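Six weeks with the Dristeck two-arm cell

19/10/2024

I promised to some of you that I will write about the Dristeck cell when I had used it enough to have an opinion. Now I have used it for six weeks, since September, so I try.

First, what you get. It is a bench kit with two arms which you bolt on one rail, an aluminium frame to build the walls, and the software on a licence for one year. Ours cost 3,000 dollars a month on the rental plan, with delivery to Pramitstead included. You can also buy it, but my colleague Mounir did the calculation and for a small workshop like ours the rent is more sensible. We looked at the Dolleo kit too. It was cheaper, but only one arm, and for our work one arm is not enough.

Our work is to test the handling of small cases and toolboxes. A customer wants to know if a machine can take hold of a plastic box from both sides, so we need two grippers that come together at the same place without hitting each other. I was nervous about this on the first day. The manual says you should start with the speed at the lowest setting, and I say the same. Chunhua started at medium and we had to order a new finger pad.

The wallpaper was also Chunhua's choice. The panels come plain, and she wanted leaves. I was against it, but after some weeks I like it more than the grey walls of our old cell. 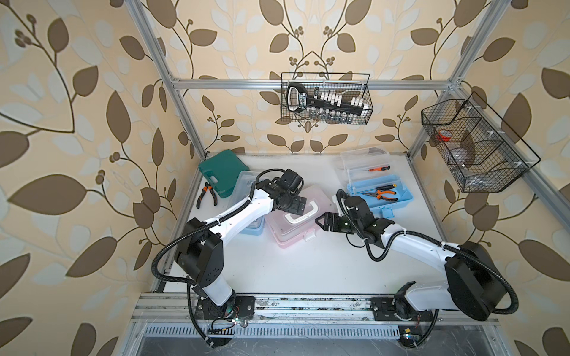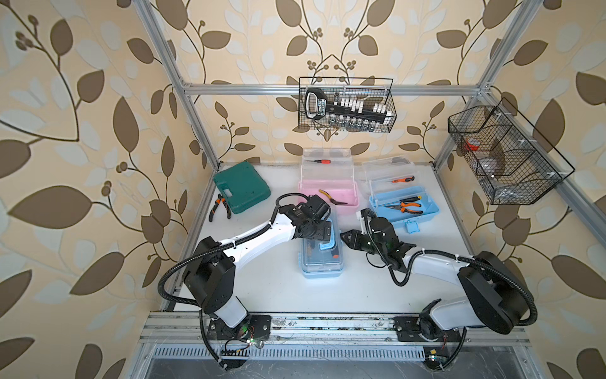 Both arms at the box in the middle: the pink one in the first photo, the light blue one in the second.

Now the good points. The rail is very stiff. After we bolted the base plates I checked the positions every morning for the first weeks and I never needed to correct them. The teaching software, which they call Jia, is easy to learn. I made 114 recordings before I asked for any help, and my question was a small one about file names.

The wire baskets are an extra, but I recommend to take them. We hang one at the back and a bigger one on the right side, and the sockets and the tape have their place away from the table.

Then the less good points. The cable conduit is thick and it makes big loops beside the arms. You must plan for it, otherwise it will rub on the rail when the arm turns far to the outside. I lost one whole afternoon with this. The small boards near the bases should have a proper cover in my opinion. For this price I don't want to think about my sleeve each time I reach in.

The manual has 378 pages and no index. The chapter about the grippers was clearly translated in a hurry, and as a person who also writes in a second language I have some sympathy, but a wrong number in a table is a wrong number in every language. I wrote to the support and Mariama Dramani answered me the next morning with the corrected page. I was very satisfied with that.

We have extended the rental until the spring. Next I want to try the cases with stiffer latches, and Thắng has asked me to compare the standard finger pads with the soft ones. If you have used the soft ones already, please write me in the comments how long they lasted.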